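CHAPTER 9
Paying for Adaptation: How Public Climate Money Reaches a Project

Before you read
Look back at your notes on grants and loans from Chapter 4. You will need the difference between the two throughout this chapter.

Key terms: concessional loan, co-financing, grace period, disbursement, direct access, results framework

The town of Narkstead sits on a low river plain. Its main pumping station was built for a river that flooded once in a generation. In the past ten years the station has been under water 3 times, and after each flood the town borrowed money to put it back the way it was. Mavis Esposito, the town engineer, drew up a plan to move the pumps to higher ground and restore the marsh beside them. The plan was sound, and the regional government liked it. It still took four years to find the money.

This chapter follows that money. We start with the question of who pays for adaptation and why private lenders often stay away. A solar farm sells power and can repay its investors from the sales. A restored marsh sells nothing. Its value lies in damage that does not happen, and a bank has no simple way to collect on that. Most adaptation projects in poorer regions therefore depend on grants, on loans at below-market interest, or on a mix of both.

Section 9.1 explains the mix. In the Narkstead case the full cost came to 242 million in local currency. A grant covered the marsh. A concessional loan with a long grace period covered the pumps, and the town paid for the land out of its own budget. Each lender wanted to see the others commit first, a problem we will meet again in Section 9.3.

Section 9.2 deals with access. A town cannot usually apply to a large fund by itself. It works through an institution that the fund has already checked for sound accounting, fair purchasing rules and the ability to handle complaints. Passing those checks can take years. Irén Orbán, who studied small lenders in the Temport basin, found that staff time was a bigger obstacle than any single rule. One lender had two people working on its application, and both also had other jobs.

Section 9.3 turns to disbursement, the step at which approved money is paid out. Approval and payment are different events - often far apart - and students tend to confuse them. Money is released in stages, each tied to a report or a finished piece of work. If a report is late, the contractor may go unpaid and the work may stop.

The chapter closes with a debate. Aivar Hunt argues that strict checks protect the public and should stay as they are. Tímea Bárány argues that the checks were designed for large projects and shut out the places most exposed to floods and heat. Read both before class and write down one point from each that you would find hard to answer.

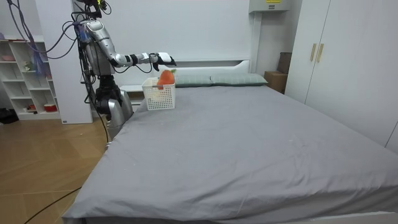

Figure 9.1 A humanoid robot with its gripper held above a white plastic basket, beside a bed with a gray fitted sheet.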